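Workshop Tips: Showing a Gripper How to Stand Up a Picture Frame

I've been recording hand demos at Murnix since July, and my notebook of little tips has gotten fat enough that I figured I'd type some of it up. If you're teaching a robot by doing the job yourself with a pair of hand-held grippers, maybe it'll save you a sore wrist or two.

First tip, clear the table. I mean everything – mugs, tape, the pen you swear you need. Lay the frame down a little crooked on purpose, and a different crooked each time, or the policy only ever learns your one favorite angle. Then bring both grippers in low, one to each side, and take a breath before you squeeze. I keep my elbows loose and let my shoulders do the moving (took me a whole batch of 200 to learn that!).
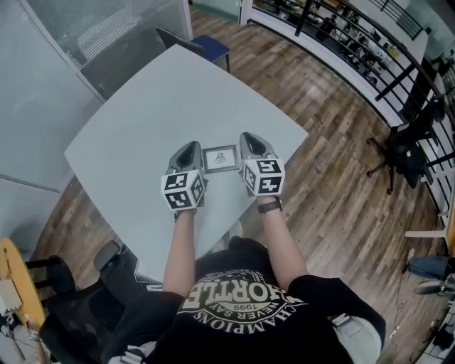 Muthu Kulkarni wrote in to say that going slow is fine, but stopping dead is a problem, because the robot picks up your pauses too and sits there thinking about nothing. Better to practice the move a few times with the recording off and then do it in one easy go.

Good advice, and I've been doing it that way ever since. I warm up with a few dry runs before I record anything.

Next, the grip itself. Get the textured part of the pads on the frame, one on each side, and keep the pressure even. If you pinch with just the very tips, the frame likes to swivel on you halfway up. I also try to keep the print in view of the gripper camera while I'm working, so I watch where my own fingers are pointing.

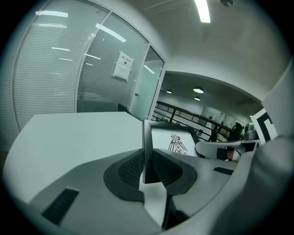 Pads on both sides of the upright frame.

Letting go is where I used to ruin the most takes. Open both hands slowly, same speed, and back straight out before you lift. A quick flick of the wrist will catch an edge and down she goes. And if it does fall, keep the take but label it right away – I once had 28 unlabeled flops to sort through after lunch and I was not a happy camper.

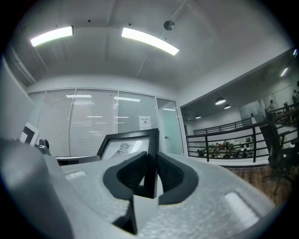 Frame standing behind the gripper fingers.

One last thing, wipe the pads with a barely damp cloth at the end of a session and let them air dry overnight. Next time I'll get into remote control, which has its own bag of tricks, starting with where to park your chair.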